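Chapter 4
Electricity in the Home

In the town of Zurnstead, a household of four uses 3144 kilowatt-hours of electricity in a year. Most of it goes to a few things: the water heater, the refrigerator, the clothes dryer and the stove. Lights and phone chargers use very little.

This chapter looks at how that electricity is measured and what limits how much can be used at once. You will need the idea of power from Chapter 3.

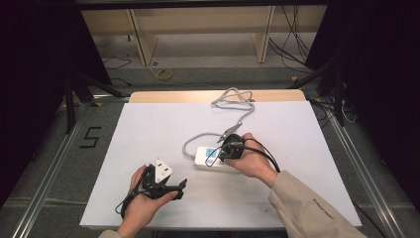
Power is the rate at which energy is used. A hair dryer marked 1275 watts uses energy more than three times as fast as a 400-watt blender. Run for the same length of time, it also adds more than three times as much to the bill.

Every circuit has a limit on the current it can carry. If a circuit is rated at 16 amperes and the devices on it draw more than that, the breaker should open and the current stop. Adding outlets to a circuit does not raise its limit.
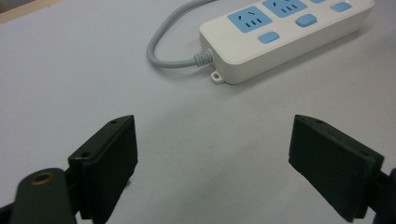

4.1 Sharing a Circuit

Devices plugged into the same power strip are connected in parallel. Each one receives the full voltage, and each draws its own current. The currents add together in the cord that feeds the strip, so that cord carries more than any single device does.

Before you read on, write down what you would expect to happen if a heater and a kettle shared one strip.

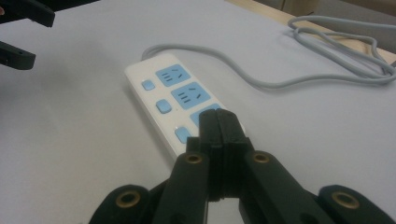 Wiebke Hellwig writes that she had always thought each outlet had its own limit, and that the kitchen breaker in her first apartment opened almost every Friday before she learned otherwise. Her old wiring plan is used in Problem 7.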